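4.2 Descaling the Kovach Kettle

Descale the kettle every 15 uses, or sooner if you see white flakes in the water. Homes with hard water may need to do it more often.

Caution: Unplug the base and let the kettle cool before you start. Never put the kettle or the base under running water.

1. Fill the kettle halfway with cold water.
2. Add one packet of Wundero descaling powder. White vinegar also works - use one cup.
3. Set the kettle on its base, plug it in, and heat to 114 degrees F. Do not boil.
4. Switch off and leave to stand for almost 7 minutes.
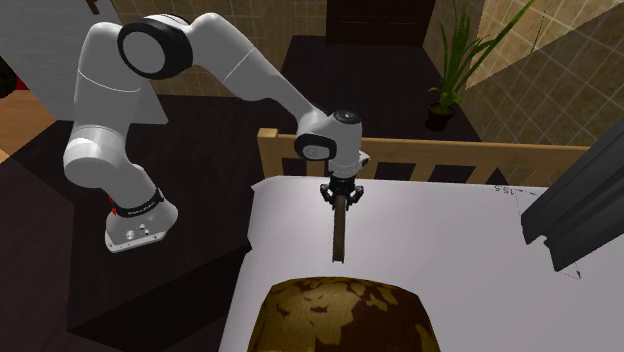 5. Pour the liquid down the sink and wipe the inside with a soft cloth. Do not use steel wool.
6. Rinse twice with fresh water.
7. Fill to the top line, boil once, and throw this water away.

Note: If scale is still left on the bottom plate, repeat from step 1. Heavy scale can take two or three rounds.

Note: The spout filter lifts out from the inside. Rinse it under the tap and brush it gently - an old toothbrush is fine. Push it back in until it clicks. Kettles sold before December have a filter with a wire clip, covered in section 4.3.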